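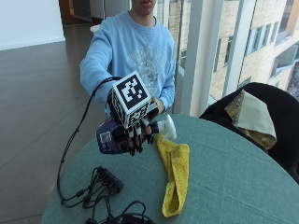 1/5/18

Round table day. I finally sat down with the spray bottles, which I've been putting off since August because I knew once I started I'd want to do all of them, and I was right.

Background for whoever reads this after me: the cleaning shelf has been a mess for ages. We had Jitex glass cleaner in bottles meant for the bench degreaser, Jemal degreaser in a bottle with a label you can't read anymore, and plain water in a bottle that said DO NOT USE. I emptied the whole shelf onto the floor and wrote down what was there. Eight trigger bottles total. Five work the way they should, the other three are some mix of dribbly and stuck.

What I do for a bad one (works most of the time):

Take the sprayer off, drop the tube end in a cup of warm water and pump until the water comes through clear. If it won't pump at all, leave the whole head soaking overnight with the nozzle open. Then check the little filter on the bottom of the tube – on the Jemal bottles it clogs with this gray paste and you can poke it out with a pin. Don't pull the filter off, I split one that way and now the tube sucks air when the bottle gets low.

Two of the three came back after that. The third one sprays fine if you hold it upright and quits as soon as you tip it forward, so the tube is probably too short for the bottle. I think somebody swapped heads with the tall Zevel ones. I'll look for its twin next time I'm in the supply closet.

Nozzle settings! I never paid attention to these before and now I'm a little obsessed. I taped brown paper to the wall and gave each working bottle 4 pulls from arm's length, once on mist and once on stream. The mist on the Jitex heads is lovely, an even patch with soft edges and hardly any drips. The Zevel heads spit one fat drop right in the middle before the mist gets going, every single time, so there's a run down the paper before you've even started wiping. Fine for the floor, bad for the display cases. I'd keep Zevel away from anything with glass on the front.

Refilling: the funnel with the blue rim is too wide for these necks, it sits crooked and you end up with cleaner down your sleeve (ask me how I know). Use the skinny one from the paint drawer and rinse it after. Fill to the shoulder and no higher or it burps when you screw the head down.

I mixed the degreaser at the weaker strength on the Raseck card and tried it on the table. It took off the marker and most of the tape goo but left the old coffee ring. Second pass, let it sit while I ate a granola bar, and the ring was lighter but still there. I'm calling that permanent. The table has bigger problems anyway – it rocks toward the window side whenever anyone leans on it, and I've folded so much cardboard under that one foot that the cardboard is now basically part of the table. Needs a proper leveling foot, I'll add it to the order.

Cost note so I don't lose it: the last box of replacement heads was 76 dollars with shipping, which seems like a lot for sprayers when most of ours only needed a soak. Let's not reorder until we're down to two spares.

Labels next. The paper ones turn to mush the first time anybody grabs a bottle with wet hands, so I want to try the clear packing tape trick, wrapped all the way around so the tape sticks to itself. Name, strength, date filled, initials. Big letters please! I wrote one out in my normal handwriting and couldn't read it from the sink.

To do: short tube head, leveling foot, new brown paper (used the end of the roll), rinse the skinny funnel, put the water bottle somewhere it won't get mistaken for anything, find out who has the good marker.

5 comments
4 shares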